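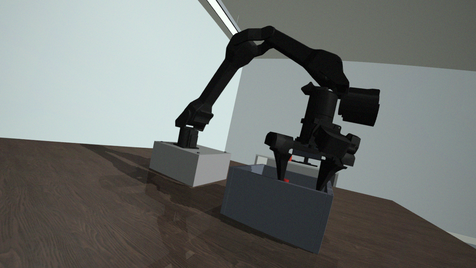 Wood is one of the oldest materials people build with, and it comes from the trunks and big branches of trees. Every tree trunk is made of millions of tiny tubes packed side by side. While the tree is alive, many of those tubes carry water up from the roots to the leaves. When the trunk is sawn into boards, the tubes are cut through, and they show up as lines and streaks. We call this pattern the grain. You can see a grain pattern on many tabletops, such as the dark brown one under the grey bin. Run your finger along a piece of real timber at home and you may feel the grain as well.

How does a tree make rings?

A tree grows outwards just under its bark. In spring it grows fast and makes wide, pale wood. Later in the year it slows down and makes narrow, darker wood. One pale band and one dark band together make a ring, and in cool places a tree usually adds one ring each year. A stump with 36 rings came from a tree about 36 years old. Some trees in the tropics grow all year round, so their rings are hard to see or missing altogether.

What is a knot?

A knot is the round, dark spot you sometimes find in a board. It marks the place where a branch joined the trunk. As the trunk got fatter, it grew around the bottom of the branch. Knots are often harder than the wood near them, so they can be tricky to saw.

Hardwood and softwood

These names can be confusing. Hardwoods come from trees with broad leaves, such as oak, maple and eucalyptus. Softwoods come mostly from trees with cones, such as pine and spruce. Balsa is very light and easy to dent, but it is a hardwood.

Why is wood all different colours?

The centre of a trunk is called the heartwood. It no longer carries water, and in many trees it fills up with natural substances that make it darker. The wood closer to the bark is the sapwood - it is usually paler. People also change the colour of wood with stains and oils.

Words to know

Grain: the direction and pattern of the fibres in wood.
Heartwood: the older wood in the centre of a trunk.
Sapwood: the younger wood near the bark.
Timber: wood that has been cut for building.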